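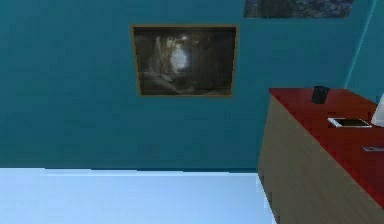 Landscape-format frame in orange-brown, on a teal-blue wall.

Drakico Narrow Picture Frame – Landscape
Item no. 917

The Drakico Narrow is supplied by Traltska for homes, offices, reading rooms and waiting areas. Its thin profile is intended for prints and paintings that are to be hung singly or in small groups.

Each frame is delivered with a backing board, a clear acrylic front and four corner protectors, which should remain in place until the frame is ready to hang. Hanging wire is fitted at the factory. Wall hooks are not included and may be ordered separately under the Gamage range.

Finishes: orange-brown, black, natural
Orientation: landscape only; for portrait format see the Skosis series
Mat board: optional, four shades
Delivery: within 14 working days

Care
Wipe the frame with a dry, soft cloth. Glass cleaner must not be used on the acrylic front. Frames should not be hung above radiators or in direct sunlight.

Orders and returns
Unused frames may be returned in their original packaging. Frames cut to special sizes are made to order and cannot be exchanged – customers are asked to confirm all measurements in writing before payment. The natural finish is out of stock and will be available again in October.

Page last revised Saturday, June 4, 2022.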